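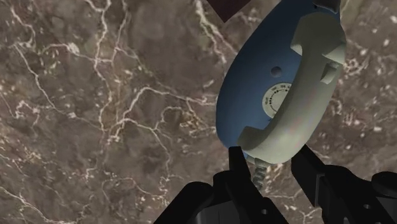 1/ Why I still keep a landline (a long thread, sorry for my English in advance)

2/ I moved to Moltow in July, for work. Before that I lived in a bigger city and I had only my cell phone, like most people my age. When I signed the lease, the building manager asked if I wanted the telephone line to stay connected. I said yes because I did not understand the question completely.

3/ So this is how it started. The line costs me 21 dollars a month. My coworkers find it too much money for something old. Perhaps they are right, but I will try to explain what I get for it.

4/ First thing: in my second language, the telephone is the hardest exercise. In person you have hands and eyebrows. In a text message you have time. On the phone you have only the voice, and the voice of the other person does not wait for you.

5/ For two years I avoided every call. I wrote emails to the dentist. I walked 40 minutes to the Avness office to ask one question about my water bill, and the lady there was kind but she told me, you know you can just call us.

6/ I knew. I had the number on my refrigerator.

7/ With the cell phone it was always easy to escape. I would start to dial, then a message would come, then I would look at the weather, and after half an hour I was reading about volcanoes. On a landline you pick it up and there is one thing to do with it.

8/ My method, in case it is useful for somebody who is also learning:

— Write the first sentence on paper, complete, with the greeting.
— Write your own phone number in digits, in the groups how people say it here.
— Write the one word you are afraid of.

9/ For me this word was "appointment" for a long time. I put the stress in the wrong place and people answered with "a what?" Now I say it well. The new one is "thoroughly."

10/ Numbers deserve their own post. In my language we say the two last digits in the opposite order. When somebody dictates to me a number quickly, my pen writes it backward. I once waited for a bus in front of number 201 on Long Street for a furniture pickup, and the seller was at 210. She was very nice about it. The chair is in my kitchen now.

11/ Since then I always repeat the number back, one digit after another. People do not mind. I think they even like it, it makes the call feel serious.

12/ Spelling my last name is another adventure. I used to say "Z like zebra" and then improvise the rest, and once under pressure I said "K like knife," and there was a long silence on the line.

13/ I have now a proper list of words next to the phone. I copied it from a library book, and I changed some of them for words I can pronounce without thinking.

14/ Second thing, and this I did not expect: my aunt. She is old and she does not trust video. She says on video everybody looks at their own face, and I cannot argue with this. But she likes a call to a home telephone. She asks if I am sitting. I tell her yes, and then we talk.

15/ We speak every week, early in my morning, before seven. It is her afternoon. I drink coffee, she peels something. I can hear the knife on the board. Then she tells me who got married and who bought a car that is too expensive.

16/ Somebody will write that a cell phone can do the same. It can. But I was calling her from the bus, from the supermarket, from the line at the post office, and she heard all of these places and became short with me. She believed she was disturbing.

17/ Third thing: the bad side, to be fair. I get calls for the person who had the number before. Mostly it is a company named Zendberg that would like to discuss the roof. I live on the second floor of five. I have explained this to them in very correct English, several times.

18/ I must admit these were good practice too. It is easier to be brave in a call when you do not need anything from it. I learned to say "please remove me from your list" on one breath.

19/ Also the power. My line goes through the internet box, so when the electricity goes out, the telephone goes out also. I believed for months that it would work in an emergency. Please check this at your home if it is the reason you keep yours. I keep the cell phone charged for that.

20/ This week I called the dentist, the library and the man who repairs my bicycle, all before lunch. I used the paper only for the dentist.

21/ If you learn a language and you are afraid of calls, tell me please which word is on your paper. I am collecting them. Mine for tomorrow is "reimbursement."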